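Dolteck Explains: The Skuvport Practice Arm

Ages 8 to 11

What is it?

Skuvport is a computer program about a robot arm. You open it on a school laptop or a computer at home, and an arm appears beside a pale flat surface. There is a thing to pick up. Your job is to teach the arm to pick it up.

Nothing in the program is real in the way your chair is real. The arm, the surface and the objects are all worked out by the computer, many times every second. This is called a simulation. Pilots use simulations to practise flying, and people who build robots use them to practise robot jobs.

Skuvport is made by a company called Rahimi. It comes with 41 lessons. The first lesson only asks you to move the arm left and right. The last one asks you to sort a whole shelf of shopping.

Why practise on a computer?

A real robot arm costs a lot of money and weighs more than you might think. If you tell it to go down too far, it will push against the table and may break something. In a simulation you press the reset button and everything goes back to where it began.

A simulation can also be made faster. Rahimi says that a good laptop can run 40 practice grabs in the time a real arm would take to do one. We did not time this ourselves, but on our laptop the fast mode was too quick to follow by eye.

How does the arm hold things?

At the end of the arm is a gripper. It works a bit like your thumb and first finger when you pick up a pencil. The two parts that close are called fingers, even though they don't bend the way yours do.

Try this at home. Put a full tin on the table and pick it up using one finger and your thumb, with your arm straight. Now lay the tin on its side and try again. You probably turned your wrist without thinking. A robot has to be told to turn its wrist, and it has to be told how far.
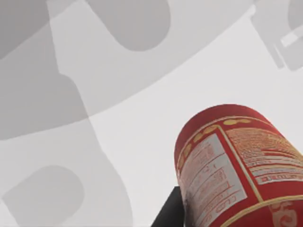 Round things are hard for grippers. A box has flat sides, so flat fingers can press against a lot of it at once. A can is curved, so each flat finger only touches it along a thin line. If the fingers close a little to one side of the middle, the can may roll or twist away. Lesson 12 in Skuvport is all about this, and it is the one that took our testers the longest.

How does the arm know where things are?

The program gives you a camera view. A camera view is made of tiny coloured squares called pixels. The computer looks at the pixels and tries to work out which ones belong to the object and which belong to the surface behind it. A bright red object on a pale surface is quite easy. A white cup on a white surface is much harder.

Shadows can cause trouble too. You know that a shadow is not a thing you can pick up, because you have seen shadows all your life. A computer has to learn it. Skuvport draws the arm's own shadows as it moves, and you can switch them off in the settings if you want an easier start. We think you should switch them back on by lesson 20, as a real room has lights in it.

What is in the box?

There is no box for the basic kit. A grown-up downloads it and types in a code. The bigger kit is called Bevby, and it comes with a workbook, a set of challenge cards and a small hand controller. You can do all the lessons with a mouse, but the controller makes turning the wrist simpler.

The workbook has 175 pages. Some of them are blank grids for planning your moves.

What we liked

The lessons are short. The mistakes are easy to see, as you can play each grab again slowly. The objects look like things from a real kitchen cupboard, with labels on them.

What we didn't like

The small writing on the labels is blurry when you get close. The sound of the motors can't be turned down without turning off all the other sounds as well. Lesson 9 has a mistake in it: the instructions say to press the green button, but the button is blue.

What you need

A laptop or computer with 2 free USB ports if you are using the controller. The program does not work on a phone. You will need a grown-up to set up the account, and after that you can use it by yourself.

Words to know

Gripper: the part of a robot that takes hold of things.

Simulation: a pretend version of something, worked out by a computer.

Pixel: one of the tiny squares that make up a picture on a screen.

Reset: to put everything back to how it was at the start.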